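Search the notebook Go

Grosdale Paper Workshop – Shared Notebook
Entry for March, begun 9.40 a.m.

Purpose: to establish whether the Milley size may replace the Iro size for the coming season's wrapping papers. The Iro stock is nearly exhausted and the supplier has given no date for renewal.

Two batches were prepared from the same pulp. Batch A received the Iro size at the usual strength; Batch B received the Milley size at the strength stated on the tin. The vat yielded 1,427 sheets in all, of which 176 were set aside for thin corners or trapped fibre. Most of the rejected sheets came from the first hour, before the felts had been changed.

Ink was applied to sheets from each batch after a night under the press. Batch A held a clean line. Batch B feathered slightly on the felt side and was otherwise acceptable. Folding gave no difference that could be felt by hand.

The Đào order stands at 3,190 sheets and must be made with one size throughout. Colleagues are asked not to open the last Iro tin until this has been settled.

Bench, small brown vessel towards the back in the first two:

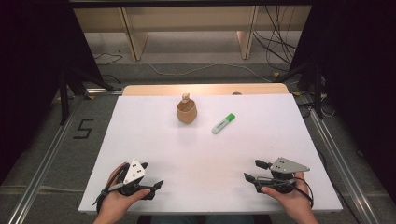
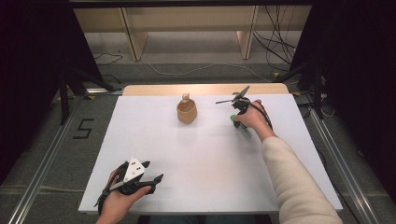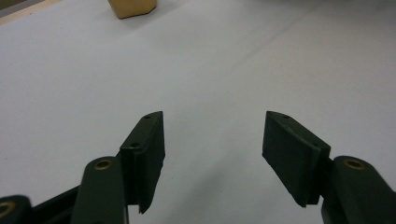 Outstanding matters

Repeat Batch B at a greater strength, with fresh felts from the start. Check the press boards for warp – the left one was reported last month. Return the borrowed deckle.

Entered by Tamunoemi Akpan

Comments (2)

Was the Milley tin stirred before weighing? It settles badly.

Stirred, and then left standing through lunch. It will be stirred again for the repeat. – T.A.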